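4.2 Disposition of complaints

The Drururach oversight office received 2000 complaints against sworn members during the study period, and it is to the office's credit that it kept all of them. Finding them was another matter. Files opened under the old paper system were transferred to Vament, a records package bought on the strength of its search function, and the search function matches a complainant's surname only when the accent marks agree. One of our coders, Gilberto Cáceres, was unable to locate his own test entry.

We drew our sample from complaints alleging unnecessary force. Each file was read by two coders, with disagreements settled by Holger Sandberg, whose rulings were brief. The most common closing phrase was "no further action at this time." We looked for a file in which that time had later arrived and did not find one.

Figure 1. Two black gripper fingers, apart, over a light wooden tabletop.

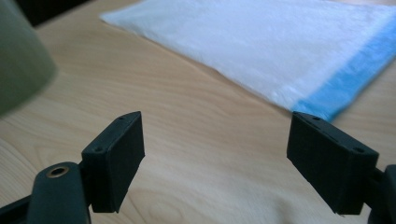 4.3 The meaning of "under review"

Midtbø and Dalen treat review as a stage through which a complaint passes. In our material it behaves more like a suburb, in that files move there and settle. The longest-standing resident had been under review for 26 months, during which the investigating sergeant was promoted, transferred and, in October, given a plaque. The complainant received 2 form letters, the second apologising for the delay in sending the first.

Officers named in these files generally remained on regular duty. The policy manual allows reassignment "where warranted" and leaves the warranting to the officer's own supervisor. Supervisors we interviewed described this discretion as robust. Asked when they had last used it, most spoke about staffing.

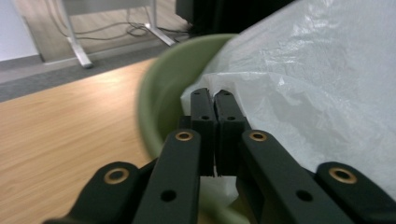 Families fared worse than other complainants in one particular respect. A relative filing on behalf of someone who had died was asked, at item 10 of the intake form, whether the affected person would be available for a follow-up interview. Staff told us the question could not be skipped. Several relatives had written "no" and been mailed a reminder to reconsider. The Pledent inquiry recommended a separate form, and the office's reply, which we obtained through an access request, thanks the inquiry for its interest in forms.

Sjöberg's notion of procedural patience fits these cases fairly well, although it was developed for building permits, where the applicant eventually gets a garage.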